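Hivel Reading Room
Progress report to the Cirnberg Fund
Reporting period ending June 2024
Submitted July 4, 2024

1. Purpose of the grant

The Cirnberg Fund provided support to the Hivel Reading Room to sort, record and shelve the Matoušek bequest, a private collection of up to 2000 volumes on transport, engineering and the history of the motor car. The collection arrived in cartons without a list. Under the agreement, the Reading Room is to produce a searchable catalogue, carry out minor repairs and open the books to members of the public for use on site.

2. Work completed in the period

Sorting by language is finished. English, German and Czech titles have been moved to the main shelving along the north wall. Titles in Chinese and Japanese have been kept together on the work tables, as they take longer to record and need to be entered in both the original script and an English form.

Entry of the Chinese titles into the catalogue began in June. The first to be handled were recent textbooks on vehicles and automation, among them a paperback from 机械工业出版社 with the title 无人驾驶 and the subtitle 原理与实践, entered in English as "Unmanned Driving: Principles and Practice". The cover illustration, a car dashboard with round gauges, is mentioned in the notes field, where staff now record any cover artwork that would help a reader recognize a book at the desk.

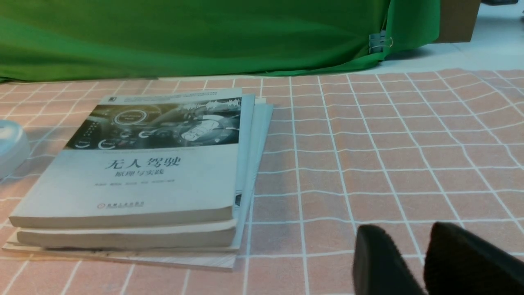

Books are kept in small stacks at this stage and stay in the same order until the entry has been checked by a second member of staff. The earlier practice of building tall piles was dropped after several spines were strained. Thin paperbacks are the most easily damaged and are now placed in card sleeves once their entries have been checked.

The catalogue is held in Fliveo, which the Reading Room already uses for its general collection. An additional field for original-script titles was set up at the start of the period. Searching in Chinese characters works as expected. Searching by romanized title is less dependable, as earlier entries were made with and without tone marks, and these are being brought into line.

3. Repairs and storage

A total of 60 volumes have been set aside for repair, mostly for loose hinges and torn jackets. Work on these has started with the German titles. The repair bench was moved away from the window in June to reduce exposure to direct light, and the work tables have been given washable cloths so that covers are not scuffed on the bare tops.

4. Variations from the agreed plan

Two matters are brought to the Fund's attention.

Recording of the Chinese and Japanese titles is running 4 weeks behind the schedule attached to the agreement. The delay comes mainly from checking authors' names, which are often printed very small or faintly on the covers and have to be confirmed from the title page.

The shelving order was also changed. The original plan called for fixed units in the side room, but the floor there was found to be uneven - the units would have needed packing on one side. Adjustable shelving has been ordered instead, within the approved budget.

5. Next period

Staff will complete the Chinese titles and begin the Japanese ones, continue with repairs, and label the north wall shelving. Public access to the English titles is planned to open as soon as labelling is done. The Reading Room asks the Fund to confirm in writing that the revised shelving order is acceptable, so that the supplier can be given a delivery date.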